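Bin Picking Lab - Handout 2: Working Around the Cell
Revised March 2021

Okay, last week was all grippers and grasp planning, and I know some of you are itching to get your code on the arm. First, though, the boring stuff - rules! I promise they're less boring once you've spent an afternoon redoing a calibration.

Let's start with who does what. You work in pairs. One of you is the operator and holds the teach pendant, the other watches the arm and says out loud what it's about to do. Swap after every run if you like, but swap with the arm stopped. The person at the keyboard doesn't start a motion until the operator says "clear." I don't care if it feels silly.

Any new program runs in reduced speed mode the first time. Our lab limit is 30 percent override, and that goes for "tiny changes" too (my own tiny change in December put a finger straight into the bin floor, so I'm not speaking from a great height here). Once you have 4 clean picks in a row, write the run number in the log and you may go faster.

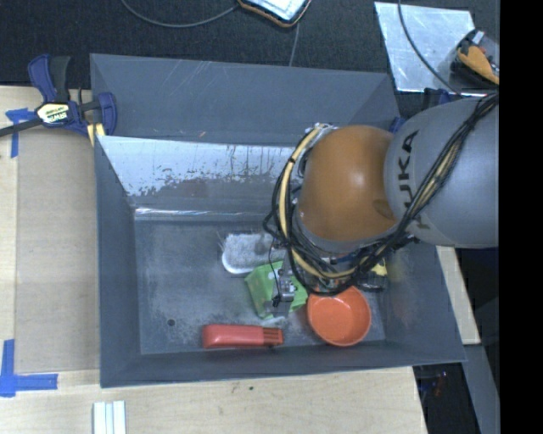
Now, fixtures. A bin that shifts a little between runs will ruin your results before it ruins anything else, and you'll go looking for the bug in your vision code. So we clamp the bin to the table, and we put tape down wherever something has to go back to the same spot. Check the clamps by hand before you power up. If you find one slack, tighten it, rerun the bin location routine, and note it in the log. Please don't peel up tape you didn't put down!

Cables and hoses are the other thing people forget. Before each session, jog the wrist through its full range, slowly, and watch the bundle the whole way. You want slack at the joints but no loops that could catch the bin wall. A tie that has worked loose gets replaced right then, not after lunch.

Reaching into the bin: stop the arm, wait for the operator's "clear," then reach. Hitting pause in your script doesn't count as stopped. The Plelivmont students who had this lab before us used a long grabber for fallen objects, and it still hangs by the door in room 1341. Use it.

For next time, read the Bondance cell checklist on the course page and bring a filled-in copy for your own setup. One per pair is fine.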